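5月5日 阴，下午出了一会儿太阳

Pedudell 的人上午来了，比约好的时间晚，理由是从 Zindetlow 过来的路在修。我对这个理由没有意见，那条路确实一直在修，去年这时候也在修。他进门先脱鞋，这一点我加了分，后来全扣回去了。

事情的起因还是北边那面墙。搬到 Pralluvcombe 以后的头一个冬天，墙角就起了一片灰点，靠近踢脚线的地方漆皮鼓起来，用指甲一按就碎。房东说是前任房客不开窗，前任房客大概也听过同样的话。后来房子我们自己买下来了，这句话没法再拿来对付别人，只好正经去找人看。我打了几个电话，有的根本不回，有的一开口就问我房子面积，好像潮气是按平方米批发的。Pedudell 是唯一说可以免费上门检测的。免费两个字我一向要多看两眼。

检测的过程是这样：他拿出一个带两根针的小仪器，往墙上一扎，仪器就叫。北墙叫，楼梯下面叫，厨房水槽旁边也叫。他每听见一声就摇一次头，摇得很沉痛。我请他到南边书房的墙上也扎一下，那面墙太阳从早晒到晚，我住进来就没见它出过毛病。他扎了，仪器也叫了一声，短一点。他说：“您看，已经开始往这边走了。”

我问他这个仪器原本是测什么的。他说测湿度。我说测什么材料的湿度。他翻了一下包，说是通用的。我昨晚睡不着的时候查过，这类探针的读数是按木头标定的，扎在灰泥上只能做前后对比，墙里有盐分也会让读数偏高，老房子的灰泥里盐分从来不少。我没有当场把这些背出来，背出来显得我是专门等着他的。虽然我就是专门等着他的。

接着他讲“上升潮气”。地下的水顺着砖往上爬，爬到齐腰高，像糖块蘸咖啡，他真的用了糖块和咖啡的比喻，还问我家里有没有糖，想示范给我看。我说没有。其实有。他的方案是在墙根打一排孔，灌一种叫 Ciobanu 的膏，灌完以后砖里形成一道水过不去的线，再把旧灰泥铲掉，换上他们专用的灰泥。报价单是当场打出来的，他车里居然带着打印机。总价1,527，今天签的话免掉一部分，具体免多少要打电话问经理。电话打了，经理真大方，而且非常快就大方了，快得我怀疑那边根本没有人。

保修35年。我问他，Pedudell 开了多少年。他说公司历史很长。我又问了一遍，他说现在这个名字是17年前改的。那就是说，这份保修比这个名字还老。他笑了，说很多客户都问这个。我想很多客户问完也没有得到回答。

他走以后我把报价单从头到尾读了一遍，背面的小字也读了。保修只管“经本公司处理的墙体上由上升潮气引起的损坏”，冷凝不算，渗漏不算，外墙地面过高不算，灰泥若有任何人动过也不算，包括挂画。换句话说，以后墙再潮，只要说是冷凝，就没他们的事了。那为什么现在的潮就不能是冷凝？这个问题我写在报价单正面，用铅笔，写得很大。

我跟 L 说了，她正在厨房里剥豆子，说你既然已经认定人家是骗子，为什么还叫人家来。我说我没认定，我是想听听。她说你听的时候那个表情，不像想听听。她又说，万一真是上升潮气呢，这面墙再拖一个冬天，灰泥整片掉下来，到时候花的钱更多。这是 Pedudell 的人临走时说的原话，一个字都没改。我指出来了，她不太高兴，豆子剥得很响。

中午吃豆子焖饭，没怎么说话。

下午 Bongani Mofokeng 过来还梯子。他以前给人修老房子，后来膝盖不行了才歇下来，说话慢，爱在一句话中间停住去看别的东西。我本来也不打算全信他，同行说同行的坏话，是最便宜的一种话。可是他进门以后没看墙，先问我洗完的衣服晾在哪里。我说下雨就晾在北边那间。他点点头。然后问厨房做饭开不开窗，浴室的排风扇有没有声音。有声音，我说，声音很大。他站到椅子上，撕了一小片卫生纸贴在扇口，纸掉下来，落在我头上。

然后我们绕到屋外。北墙外面的花坛，是上一家人堆的，土一直堆到砖墙上，盖过了通风砖。我每年春天还往上面加土，今年加得尤其认真，种了三色堇。Bongani 用鞋尖拨开一点，底下露出通风砖的一角，格子里全是泥。他说了一句“哦”，就没有别的了。雨水管接头那里墙面颜色也深一些，他伸手摸了摸，又闻了闻手指。

我问他那个糖块的说法有没有道理。他想了很久，久到我以为他在看隔壁的猫。他说砖会吸水，这谁也不能说没有，但他干了这么多年，多数时候先把土挪开，把水管修好，把窗打开，等一个夏天，墙自己会告诉你。我对“墙自己会告诉你”这种话本能地有点抵触，听着像算命。不过他没有报价，没有经理，梯子也还回来了。

我让他估一下，要是只做外面这些，挖土、换一截雨水管、装个像样的排风扇，大概要多少。他让我自己去问店里。我去问了，连管子带扇，695，土我自己挖。比 Pedudell 便宜是便宜，但便宜本身也说明不了什么，一个错误的方案打个对折还是错误的方案。我得提醒自己，今天我对贵的那个疑心了一整天，对便宜的这个只疑心了十分钟。 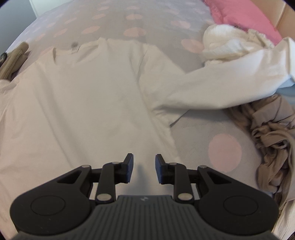
潮气在衣服上的账，比墙上的更难算。墙上有点子，有鼓包，拍得下来，量得出来；衣服拿出衣柜，看着好好的，凑近了才有一股旧地下室的味道。L 的说法是衣柜靠着北墙，墙一天不处理，衣服就一天不能要。我的说法是衣服没干透就收进去了。为这个我们去年冬天吵过，没有吵出结果，只是把洗衣液换成了更贵的一种，瓶子上写着“深层去味”，深到哪一层没有写。今天我把衣柜腾出来，想好好查一回，挑了那件白色长袖先看，平摊在床上，袖子理开，对着窗户一寸一寸找霉点。白的最好查，藏不住。上面是有些软塌塌的褶子，还落着淡淡一道影子，我好几次以为找到了，用手抹一下，又没了。L 站在门口看，说你闻。我闻了。有味道，又好像没有，我刚从花坛边回来，满手都是泥土味，这个实验从一开始就做坏了。洗了手再闻，闻到的是肥皂。我不知道法医是怎么过日子的。

后来想了个稍微讲道理一点的办法：同样的衣服分两处放，一处放回北边的衣柜，一处放到书房的架子上，过几个星期让 L 闭着眼睛闻。她说她不闭眼睛闻衣服。我说那就没有对照了。她说生活里本来就没有对照。这话我不同意，但是天快黑了，衣服还堆了一椅子，我先去收拾。

衣柜挪开以后，后面的墙倒值得一看。霉点最密的地方正好是衣柜背板的形状，上沿齐齐的一条，衣柜没挡住的部分反而干净。要是水真从地底下往上爬，它怎么知道衣柜有多宽？我高兴了一阵，下楼告诉 L，她上来看了，说，那也可能是两样都有。我没法反驳。两样都有是最讨厌的一种可能，什么都解释得了，什么钱都得花。

顺便在衣柜后面找到一只她的手套，一张去年的车票，还有一个防潮盒，就是超市里卖的那种，里面积了半盒水。买来的时候我说过这东西没用，现在它装着半盒水躺在那里，很难说它没用。也很难说它有用，墙不还是那样。我把水倒进了水池，盒子留着没扔，L 看见了，没说话，但我知道她记下了。

傍晚又上网看了一会儿。关于 Pedudell 的评价分得很开，要么五颗星要么一颗星。五颗星的全是施工完一个星期内写的，夸工人有礼貌，收拾得干净，鞋子脱在门口。有礼貌我可以作证。但一个星期能看出什么呢，新灰泥刚抹上去，换谁的都是平的。一颗星的写得长，有人把和客服的往来邮件全贴了出来，读到后面我又有点疑心这个人，他同时还在骂他的牙医、他的洗碗机和一家花店。

Ciobanu 膏的说明书我也找到了，写得比那个业务员老实。里面说灌注前应先排除其他水源，地面高于室内地板的要先降低，处理后墙体需要很长时间才能干，干之前不建议重新抹灰。而报价单上写的是打孔灌膏抹灰一次做完，省得客户麻烦。我把两张纸并排放在桌上，心情很好，觉得抓到了什么。L 说你今天一天就为了这个高兴。我说也不全是。

她问我到底签不签。我说不签，先挖土，七月再看。她说七月当然干，七月哪面墙不干。这倒是说到了点子上，夏天做的检验什么也检验不出来，我答应她冬天再看一次，在那之前我会每个月用铅笔在墙上描一圈霉点的边，写上月份。她问描完以后这面墙谁来刷。我说我刷。她让我把这句也写进日记，我写了。

还有一件事想不通：为什么书房那面墙仪器也叫。可能是灰泥里的盐，可能是仪器对什么都叫。我本来应该请他往自己的手心里扎一下，或者往那份报价单上扎一下，当时没有想到，等他车开走了才想到。Bongani 说他有一个旧的同类仪器，放在棚子里，电池多半漏了，找到了拿给我。那东西我拿来也不见得信，但可以扎着玩。

晚上风大，北边那间的窗户我开了一条缝，L 去关了，我又开了。现在是什么状态我不清楚，明早去看。三色堇要先移到盆里，盆不够，得去买，土也得找地方堆，总不能堆到另一面墙根去。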